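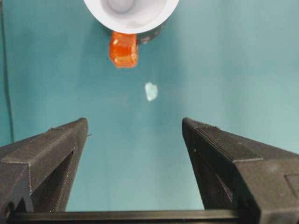
Can I leave the strings tuned up when I put my lap steel away?
Leave them at full pitch. The Dillum is built to sit under string tension all year, and it will hold its tuning better if you let it settle there. Slacken the strings only if you're shipping it or taking it on a plane.

Dillum Six-String Lap Steel
Owner's Guide, Section 2: Stringing, Tuning and Your First Song

If you've got the case open already, good! Section 1 covered what's in the box and how to fit the legs. In this section you'll put on a set of strings, bring them up to pitch, plug in, and play something that sounds like the real thing. Country players have been leaning on this sound for generations, that sliding, crying note behind the singer, and the lovely part is how soon a beginner can get a bit of it. You won't be playing like a session player by bedtime, but you will make that sound, and it's a thrill the first time.

The Dillum ships with strings on. You can skip ahead to "Tuning to C6" if yours are in good shape. Come back to the stringing steps when they start to feel rough or sound dull.

Before you start

You'll need:
A fresh set of six strings, C6 lap steel gauge (our set is part number 878)
The string winder from the accessory pouch
Wire cutters
A soft cloth
A tuner, clip-on or app

Lay the guitar across your lap or on a folded towel on a table, headstock to your left. The string closest to you is the sixth, the lowest. The one farthest away is the first, the highest. Every step below uses those numbers.

CAUTION: String ends are sharp and they whip around when they come loose. Keep your face back from the headstock while you're winding or cutting, and pick the clippings up off the floor as you go. Bare feet and pets find them otherwise.

Changing the strings

1. Turn the amp down and unplug the cable from the guitar.

2. Loosen the sixth string until it flops, then unwind it from its post. Pull it out through the bridge. You can leave the other five on for now. Changing them one at a time keeps some tension on the neck and lets you copy the winding direction from the string next door.

3. Take the new sixth string out of its envelope and push the plain end through the hole in the bridge. Keep pulling until the ball end seats with a little click.

4. Run the string over the bridge, along the fretboard and into its slot in the nut. The nut on a lap steel is tall, much taller than on a regular guitar. The strings are supposed to stand well up off the board. You'll never press them down to it.

5. Pull the string past its post by the width of your palm. Put the end through the post and bend it back sharply.

6. Wind with the winder, guiding the string so that each turn lies below the one before. Stop when the string is just tight enough to hum.

7. Trim the extra, leaving a short tail.

8. Do the same for the fifth string, then the fourth, third, second and first. Go easy on the first string. It's thin and it will snap if you rush it.

9. Wipe the strings and fretboard with the cloth.

NOTE: Strings sold for standard guitar tuning will fit, but two or three of them will be too loose or too tight in C6. If you pick up a set at a music store, ask for lap steel C6 and you'll be fine.

NOTE: If a string buzzes against the nut, check that it's sitting fully down in its slot before you do anything else. That's the cause nearly every time.

Tuning to C6

There are a lot of tunings for this instrument and players will argue about them happily until the coffee runs out. We start everybody on C6. It has a sweet, swinging sound that sits beautifully in western swing and older honky-tonk, and you can find both major and minor chords in it without moving the bar much.

From the sixth string (lowest) to the first (highest):

Sixth: C
Fifth: E
Fourth: G
Third: A
Second: C
First: E

1. Clip the tuner to the headstock or set your phone close by. If your tuner has a guitar mode, switch it to chromatic. Guitar mode will try to drag you toward the wrong notes.

2. Start with the sixth string. Pluck it with your thumb and turn the peg slowly until the tuner reads C.

3. Carry on through the others in order. Always come up to the note from below. If you go past it, drop down and come up again.

4. Go back to the sixth string and check all of them a second time. New strings stretch, so the first few will have gone flat while you worked on the rest.

5. Take hold of each string over the pickup, lift it gently, let it down, and retune. Do this twice. It saves you a lot of stopping later on.

CAUTION: The high E on the first string is as far as that string wants to go. If the tuner reads E but the string feels extremely tight, stop and make sure you aren't an octave too high. Play it against the second string. The two notes should sound like close neighbors.

When all six are in tune, strum across the whole set with nothing touching the strings. That's your C6 chord, and it's gorgeous. Take a minute with it!

Plugging in

1. Set the volume and tone knobs on the guitar to zero.

2. Connect the cable to the guitar first, then to the amp.

3. Turn the amp on with its volume low. Bring up the guitar volume to full, then the amp volume until you can hear yourself comfortably.

4. Turn the tone knob halfway. Try it all the way down for a dark, smoky sound, then all the way up for something that will cut through a loud band.

5. Add a little reverb if your amp has it. A little more than you think is proper is usually right on a ballad.

If you bought the Tănase volume pedal, put it between the guitar and the amp. It runs on one 9-volt battery. Unplug the input cable when you've finished playing, or the battery will drain overnight.

Holding the bar

The bar (people also call it a steel) is the heavy polished piece in the accessory pouch. It does the job your fingers would do on a regular guitar.

1. Rest the bar across the strings with the rounded nose pointing away from you.

2. Put your index finger along the top. Your thumb goes on the near side and your middle finger on the far side of the bar, holding it lightly between them.

3. Let your ring finger and little finger lie flat on the strings behind the bar, toward the headstock. They quiet the rattle and ghost notes back there. Half of a clean tone comes from those two fingers.

4. Place the bar directly over the fifth fret line. On a regular guitar you'd play behind the fret. On this one you play right on top of it, and your eye needs to be straight above the bar to judge it.

5. Strum. You should hear the same chord as before, moved up to F6.

Use the weight of the bar and nothing else. If you push down, the pitch goes sharp and the strings clank on the frets. Aldo Gentile, who wrote the exercises at the back of this guide, has his students hold the bar as if it were a full cup of coffee, and we've never come up with a better way to put it.

Your first song part

You'll be playing a slow backing part in C. It fits a huge number of old country waltzes and ballads, and you can hum any tune you like over it.

1. Play the open strings. Let them ring for a bar. This is C.

2. Set the bar down on the fifth fret and strum. This is F. Let it ring.

3. Slide up to the seventh fret without lifting. This is G. Take your time getting there and let people hear the trip.

4. Lift the bar and play the open strings again. Back home to C.

5. Repeat until it feels easy, then try picking only the top three strings with your thumb and two fingers.

6. On the fifth fret, rock the bar gently back and forth along the strings, keeping the fret line at the middle of the motion. That's vibrato! Keep it slow and narrow. Wide and fast gets seasick in a hurry.

NOTE: If a slide lands sour, hold it and nudge the bar until it sounds sweet. Moving into the note is part of the style, so a near miss can be rescued in a way a pianist would envy.

The Flulusska play-along tracks have this same progression at three speeds. Start with the slow one even if it feels too slow. Gayan Sultana plays bass on all of them and leaves plenty of room for you.

If something sounds wrong

No sound at all: check both ends of the cable, then the guitar volume, then the pedal battery if you have one.

Loud hum that changes as you turn around: the pickup is hearing your lights or your computer screen. Move your chair or switch the dimmer off.

Scratchy scraping noise under the slides: usually old strings or a dirty bar. Wipe the bar with a dry cloth, and if the noise stays, it's time for a new set.

In tune open but sour higher up: look straight down at the bar. It has to be square across the strings. A slight tilt puts the first string sharp and the sixth flat, or the other way around.

One string much quieter than the rest: raise that side of the pickup a quarter turn at a time. Section 4 has the screw locations.

Strings and spare bars can be ordered from Amar with the card in your case pocket. Go on to Section 3 for fingerpicks, palm blocking and the open G tuning.

Guide revised 24 June 2020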